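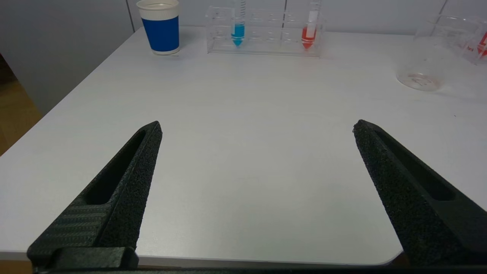 Thanks for stopping by! We get a lot of the same questions at Flanagan Table Hire, so Eamon and I have put the answers in one spot. If yours isn't covered, ring the Lalport depot before 4 pm and one of us will pick up (or ring back once we've put down whatever we're carrying).

## Booking

**How far ahead should I book?**

For a birthday or a family lunch, a fortnight is usually plenty. June is surprisingly busy for us - it's all the winter weddings and the school trivia nights landing at once - so if you're after more than ten tables that month, please get in touch as early as you can. We'd much sooner pencil you in and move you later than have to say no.

**Do I need to pay a deposit?**

Yes, $100 for any booking, and it comes off your final bill. If you cancel with at least 48 hours' notice you get the whole lot back. Inside that we keep half, though we're not monsters, so if someone's crook or there's been a bereavement, please just tell us.

**What if I don't know my numbers yet?**

Hardly anyone does! Give us your best guess and firm it up a week out. You can add tables after that if we've got them on the shelf.

## Delivery and pick-up

**Where do you deliver?**

Anywhere within 60 kilometres of Lalport, and that includes Brulta and the farms out along the river road. Further than that, have a chat with us and we'll work out a fair price for the fuel.

**Can I collect the tables myself?**

You certainly can, and it'll save you the delivery fee. A trestle folds in half and fits in most wagons with the back seats down, but measure first, because we've watched some very hopeful people try it with a hatchback. Bring a couple of old blankets to put between them.

**Will you set everything up for me?**

Drop-off is to your door or the nearest flat bit of ground. Setting up is extra, and Eamon Mac Mathúna is the one to talk to about that. He's been doing it for years and has strong opinions on where the cake should go, most of them right.

## Looking after things

**Do the tables need a cloth?**

That's up to you. Plenty of people leave them bare for a kids' party and wipe them down as they go. For a sit-down dinner a cloth does look lovely, and we hire those too.

**Do I have to clean them before they go back?**

A wipe with warm soapy water is all we ask. Please don't use scourers or bleach, and go easy on the sticky tape - the glue is a terror to get off.

**What happens if I damage something?**

Let us know when we pick up. Small scuffs are part of life and we won't charge for them. A broken leg or a burn we'd repair at cost, and we'll show you the bill.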